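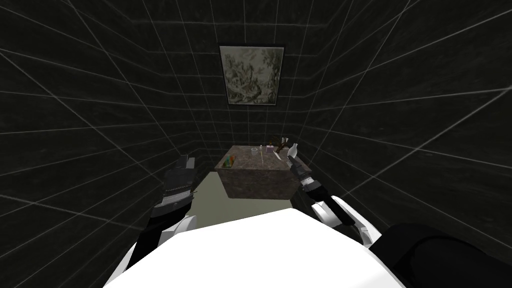 It went on easier than the last brand I used, but I wish the page had told me how much lighter it dries, one customer wrote after doing a bathroom floor with Villeck. Fair point, and the drying notes further down have been rewritten.

Teto Villeck Floor and Wall Grout, color Onu
Item 208
Sold by Windcombe Tile Supply
Page updated 12/09/2019

Villeck is a cement grout in powder form for ceramic, porcelain and stone tile. It can be used on floors and walls indoors, including showers. Onu is the palest gray in the line. On black or dark green tile it makes the grid of joints stand out, so crooked spacing will show. If you want the joints to disappear, order a dark color.

Mixing

Put the water in the bucket first and add the powder slowly. Mix by hand or with a paddle at low speed until there are no dry lumps, let it stand for ten minutes, then stir again. Don't add water after that. Extra water is the usual cause of blotchy color, and a pale shade like Onu shows it more than the darker ones do. Mix only what you can use in half an hour.
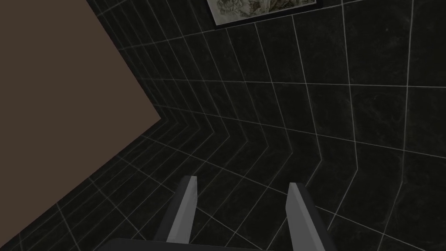 Dark tile on wall and floor, with a plain brown wall to the left.

Applying

Vacuum the joints and check that the tile adhesive has set. Hold the float at an angle and push the grout across the joints diagonally. Work a small area at a time. When the grout is firm to the touch, wipe with a damp sponge and rinse the sponge often. A thin haze will form and can be buffed off with a dry cloth.

Polished marble and other soft stone can scratch. Try a spare piece before you start, and seal the stone first if it is porous. Pale grout is easier to clean off dark stone before it dries than after.

Keep foot traffic off the floor for 24 hours. Wait longer in a cold room.
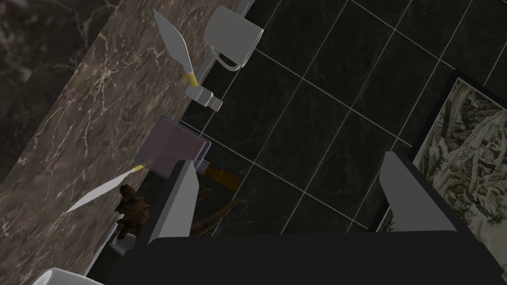

Color will look darker while the joints are damp and will lighten over roughly two weeks. Judge it at the end of that time. If you are matching grout from an older job, grout a scrap board and let it dry fully before you commit to the whole floor.

Where a floor meets a wall, leave the joint empty and fill it with flexible caulk. Grout in that corner tends to crack. Onu caulk is sold separately.

Storage and returns

Keep the bag closed, off the floor and away from damp. Unopened bags can be returned to the Windcombe counter with a receipt. We can't take back opened bags or custom colors. The store closes early on Saturdays in November.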